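Grendari Woodland

Grendari Woodland is a community woodland on the northern edge of Hikgate, planted alongside the Clakex housing development. It covers 42 acres of former grazing land and is open to the public all year.

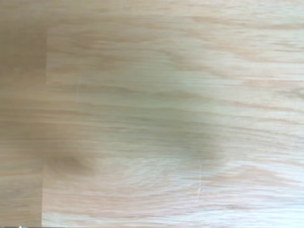

2 min read

Background

The land was set aside as open space when the Clakex site was approved for housing. Under the planning agreement, the builder paid for the first round of planting and for fencing, paths and a small parking area. The woodland opened to visitors on August 26, 2018, while homes at the southern end of the site were still being built.

Planting

The first round consisted of almost 4,000 young trees, mostly oak, hornbeam and wild cherry, with hazel and hawthorn along the boundaries. They were set out as bare-root saplings in protective tubes. Losses were highest on the heavy clay near Yeon Brook, where alder and willow were later used instead.

A strip 40 feet wide was left unplanted beneath the power line that crosses the eastern side. It is mown once a year and has become rough meadow – knapweed and oxeye daisy are the most common flowers.
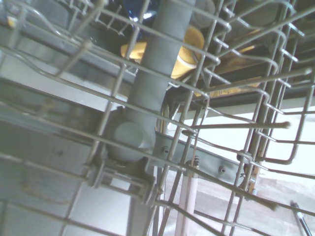

Access

The main entrance is on Yeon Lane, where there are parking spaces for 10 cars. A surfaced path runs from there to the brook and is suitable for wheelchairs. The remaining paths are grass and can be muddy in winter. Dogs are allowed but must be kept on a leash from April until the end of the nesting season.

Management

Residents of the Clakex development pay a yearly charge toward upkeep of the paths and fences. Thinning is planned once the oaks are established, with cut wood left in piles on the ground for insects and fungi.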